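Week 4: When part of the job moves to a machine

Good to see so many of you back after the break, and thank you to Davina Jardine for lending us her notes on the Golter packing shed, which we'll lean on for most of today.

Golter had 17 people on hand sorting when the change began in April. The plan was for a robot to learn the fiddly picking, and for that it needed people to show it how, over and over, with grippers held in their own hands. So the first thing that changed was **who was teaching whom**, and I'd like you to keep that in mind as we go along.

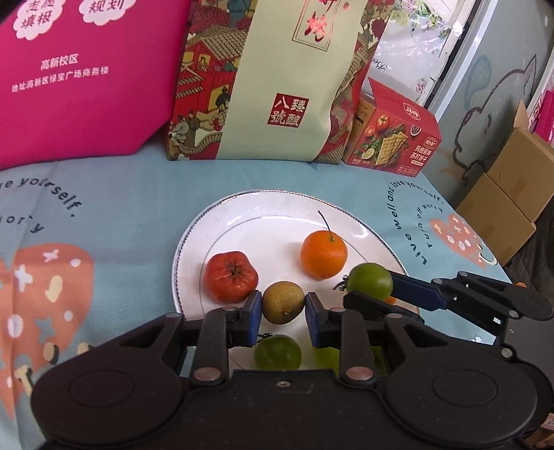
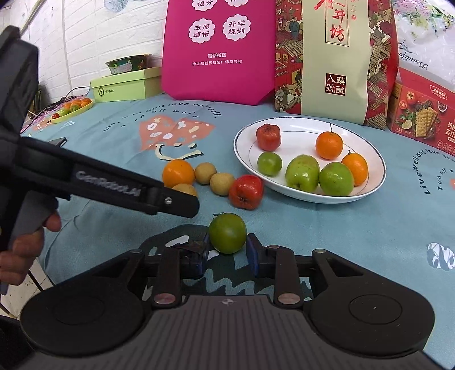

Morag Semple, a sorter of many years, told Davina that her thumbs knew when to stop squeezing a soft tomato, and that she'd never once had to put it into words. I think that's a lovely way in to our reading on *tacit skill* (pages 144 on).

Some things to talk over in your groups:

- Should Morag be paid more for demonstrating than for sorting?
- Who gets a say in how her demonstrations are used later?
- What happens to the chat along the bench when everyone is minding a gripper?

Please bring half a page on a job you've done yourself, paid or not. Ruairi has the spare readers if you've lost yours, and my door is open Thursday after lunch.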